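**Double sink with a rack over the small bowl – keep it or not?**

**hajar_f:** Moved into the Ridgate flat and the sink has one big bowl, one smaller one. I've had the rack sitting across the small side and I'm torn – handy, or am I just losing a bowl?
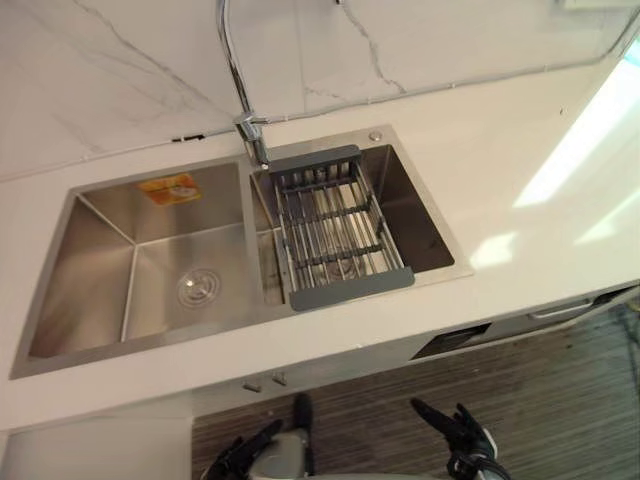 I mostly wash up by hand, so drying space matters more to me than rinsing space.

**younes67:** Losing a bowl, sorry. I'd roll it up and only get it out after dinner.

**Doaa K:** Disagree! Mine stays put all day. Plates go on the rack to drip, then cups straight into the drawer below.
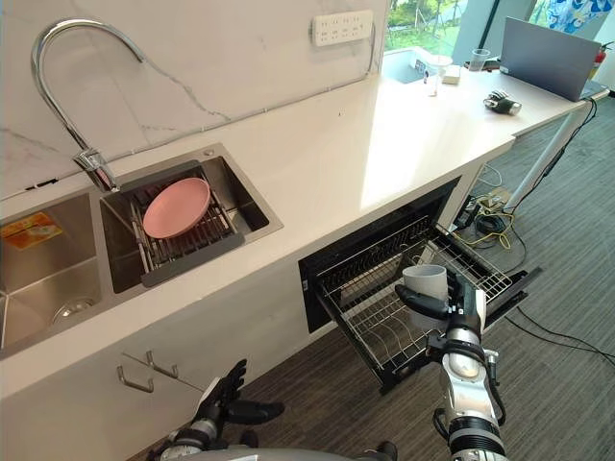 I do still wipe the slats down every night, mind.

**younes67:** Every night? I'd rather have the bowl back.

**hajar_f:** Think I'm with Doaa. Rack stays for now.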